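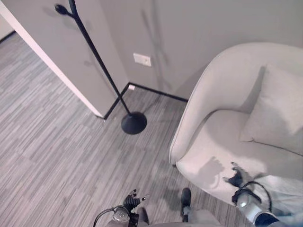
Kalcombe opens its new reading lounge in January, and I can't wait to show you around! I'm Thijs Dijkstra, and I picked the gray striped carpet myself (after looking at 67 samples – my poor desk). We kept the walls light gray and put a black coat rack in the corner, so come in, hang up your things and stay a while. Kristof Brouwer will be pouring coffee from the minute we open. Members get in free, and guests pay $13 at the door. Questions? Just call the front desk and ask for me.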